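Nekley Flower Drying Paper, Large Sheet

Item group: Paper and pressing supplies
Sold by: Villdale Craft Supply
Page revised 6 Aug 2018

Nekley is an uncoated white paper for pressing and sorting small flowers and single petals. It has no surface pattern, so nothing transfers to the petals under pressure. The same sheet serves as a liner in the press and as a layout sheet afterward.

Pack contents: 15 sheets, flat packed between card
Color: white
Finish: uncoated, both sides alike
Compatible presses: Edton screw press, Nyamweya strap press

Small, thin blossoms dry fastest. Thick flower heads should be split or taken apart before pressing. Space the blossoms so that the petals do not touch; overlapping petals stick together and tear when lifted. 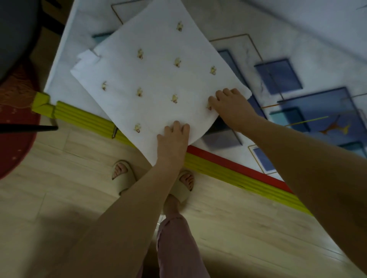
Work on a smooth, hard board larger than the blossoms' layout area. Hold the sheet by its edges when turning it. Dried petals are brittle and will slide if the paper is tilted, so keep it level between the press and the table. Scrap pieces torn from a used sheet can go underneath as extra padding, provided they stay clear of the flowers — a ragged edge under a petal leaves a line in it.

Pressing time is 5 days for thin blossoms and 8 days for anything with a raised center. Change the paper once during that period if the flowers were picked after rain. Pale yellow and cream petals may darken slightly. Brown centers are normal in dried material and do not indicate mold.

Used sheets can be dried flat and used again until they stain or crease. Do not iron them with flowers inside. Store unused paper flat, in its wrapper, away from damp walls.

Not suitable for fresh fruit slices or succulents. The paper is not sold as archival and should be replaced with mounting card for framed work.

Technical questions: Ama Tetteh, product desk
Trade orders: Warrick Ngata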